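Shared Shop Automation, Handout 4: Buttons, Boxes and Getting the Arm to Behave
Notes by Hilkka Ahonen, Zedcombe workshop

Before we start

Last time we got as far as homing the arm, and then Caradog Hughes asked the question I'd been hoping somebody would ask: how do you teach a robot hand to push a button without shoving the whole box off the table? So that's tonight, plus a bit on connectors if the coffee holds out.

Our build is all secondhand parts and control stations you can get from any electrical supplier. I like the stations with a knob and a few push buttons in a row, they're cheap and they give you a clear target to aim for. Put yours on the padded mat every time. On the bare tabletop a box will skate away from you (ask Hendrik Fourie about his first evening!), and then all your saved positions are junk.

Approach the button from the side where you have the most elbow room, and stop short of it. Save that hover point before you save the press. I can't say this enough — the hover point is the one you'll come back to all night.

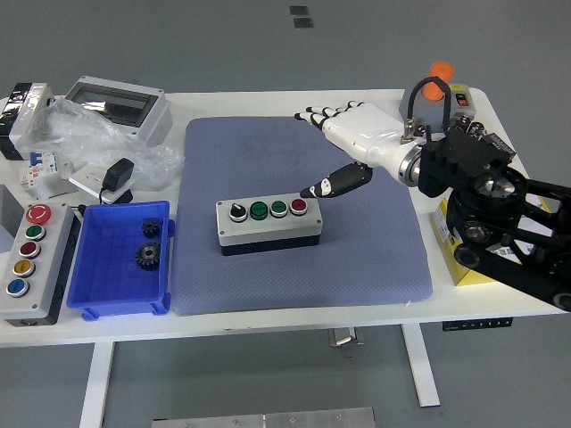
Setting up your press

Run the move at 40 percent speed until you trust it. Pick one digit to do the pressing and stick with it. I use the thumb because it comes down past the palm and the fingers can stay straight and out of the way, but Nhàn Nông gets lovely results with an index finger, so try both. Go down in tiny steps and write down the depth where the button clicks. Then do it 90 times in a row and see if the number still holds. Mine drifted the first two times I tried it!

Keep one of you next to the stop button while the other one drives. Swap places halfway, please, or the same person ends up doing all the fun stuff.

Swapping to the gripper

For plugs and connectors we change over to the two-sided gripper. Re-teach your tool offset after the swap. Yes, every time, even if you only took it off for a minute. Close slowly on the body of the plug, never on the cable, and leave plenty of slack in the arm's own cabling so nothing tugs when the wrist turns.

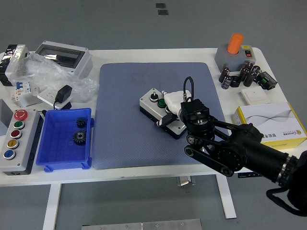 If the jaws slip, back off, open up and come in again a little lower. Don't just crank the force, which is how we lost a perfectly good connector in November. My settings file is on the shop computer under Drotby, and program 700 is the one to copy. Leave the original alone!

For next time: bring your written-down depths, and have a think about how you'd get the arm to turn a knob. Ntombi Potgieter has a trick for that and she's promised to show us.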